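Can a robot do packing and tidying chores yet, or is it still too early?

Posted 2 Apr 2021 in Home & Workshop > Machines

stakano_mike

We're a two person shop, refurbish audio gear and ship it out. Every day it's the same stuff. Pick up a set of headphones, wind the cord, bag it, box it, next. In November we did 200 sets in one week and my wrists were shot. Been looking at small robot arms, the tabletop kind, and can't tell from the sales pages what they can really do. Stirkent has a page that makes it sound like you plug it in and go home. Would also love one for the house (socks, dishes) but the shop comes first. Is anybody using one for soft or floppy stuff? Budget is not huge.

Ollard_Bench

Short version, no, not for the cord. Rigid stuff in a known spot, yes. We run one arm at Moffat Repair putting plastic housings in trays and its fine, slow but fine. Took me 2 weekends to set up.

Headphones are a nasty one. The headband is OK to grab, it's stiff and curved and a plain two-finger gripper can get on it. But the ear cups swivel, so the shape is different every time you lift it. And then the cord.

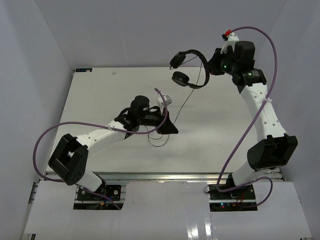 A cord goes wherever it wants. It hangs, it loops back on itself, it snags on whatever is near. You need one arm to hold the set and another to chase the cord, and they have to not hit each other. People have got arms to wind cable, I've seen clips, but ask how many tries it took. A kid with a twist tie does it in 30 seconds.

What I'd do: leave the winding to a person, let the machine do boxes and labels. And keep the arm's own wiring tied down, give it slack at the joints but not too much. Lost a day to that once.

tapeguy

just get a label printer with a cutter. 200 bucks. best thing we bought

quietdrawer

Agree with Ollard mostly. For the house, forget it for now, except the vacuum. Dishes maybe if every plate is the same and you never move the rack, but who lives like that. Socks lol.

One thing to add for the shop. Before you buy any arm, try doing the job yourself with two pairs of kitchen tongs, no fingers. If you can't do it that way the arm wont either. I tried with a phone charger and gave up. Also ask the seller for a video at normal speed, no cuts, with YOUR item. Stirkent wouldn't send me one, a smaller place did and it was pretty slow but at least I knew.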